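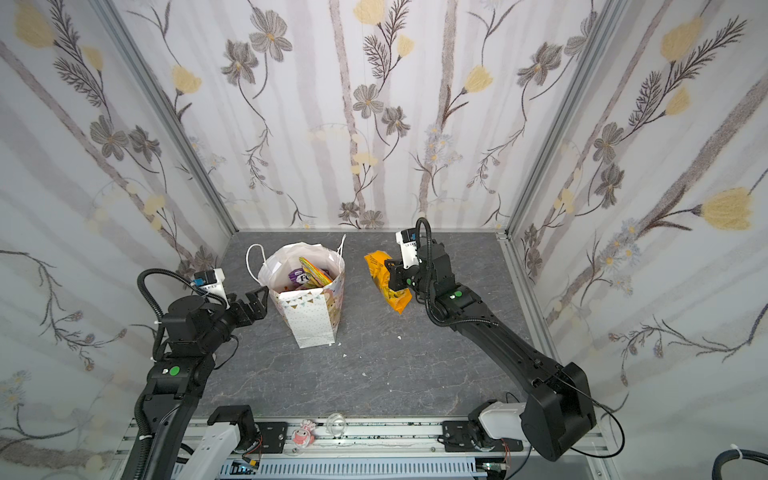
2024-05-04

I came home from the club at almost eight and my eyes are tired, but I promised myself to write in English after every session, so I write.

We worked the whole afternoon on the gift bag task. For the Flitero student competition each team must choose one thing from the home list, and we chose to pack snacks in a paper bag with two arms. In March it looked to me like the easy one. A child can put chips in a bag. Now I know that a paper bag is a terrible object. It has no fixed shape, the rope handles go where they want, and when the gripper touches the side too low the whole bag walks away over the floor.

My job is still the teaching. I move the leader arms with my hands, the two arms in the cell follow, and everything is recorded. At the start of the term I was very bad in this. My shoulders went up to my ears and I forgot to breathe. Today I did 80 recordings and we kept most of them. The total in our folder is now 706, and the plan says we should have about 900 before we train again. I wrote the total on the whiteboard myself and felt quite proud, although it is only a number.

The yellow-orange snack bag is the one I fear. The wrapper is slippery and there is air inside, so if I close the gripper on the middle it jumps out to the side. I learned to take it close to the edge, where the two layers are joined. The left arm should stay open near the gift bag and wait. I always want to move both arms at the same time, because my own hands do it so, and then I have a recording where the left one makes a small nervous dance for no purpose. Our coach calls these movements noise. He says the model will learn my nerves together with the task. I think he is right, but it is not pleasant to hear when you are on your fifth hour.

We had also a small argument about the wallpaper. Half of the team wants to take it down and work with plain white walls, like the team of Mugo College does. The other half, also me, wants to keep the flowers. The competition will be in a place we don't know, and I believe the policy should see different backgrounds from the beginning. Besides, I like it. The pale trunks remind me of the trees behind my grandmother's house, and in a basement lab this is not a small thing. In the end we decided to keep it for this set and change to another pattern for the next 200 recordings. I must buy the paper. I don't know yet which colour.

At four o'clock we tried the old model, the one from last month. It had seven tries and it finished two. In one of the bad ones it carried the snack very nicely to the bag, stopped above the opening, and then put it down beside, very gently, as if it had changed its mind. Everybody laughed and I laughed too, but I recognised this movement. It is mine. I do exactly so when I am not sure of the height.

For Monday's me, or whichever day I go next:

Ask if the report for Billosent is due before or after exams. They pay for our spare motors and we still owe them two pages.
Start with the handles standing up, then with the handles fallen down.
Bring a small brush for the floor of the cell.
Eat lunch before, and not chips.

My new word today is "crinkle". I had to look it up twice, the second time only to check the spelling. My neck hurts on the left side. I will take a hot shower and call my mother tomorrow, it is already too late there.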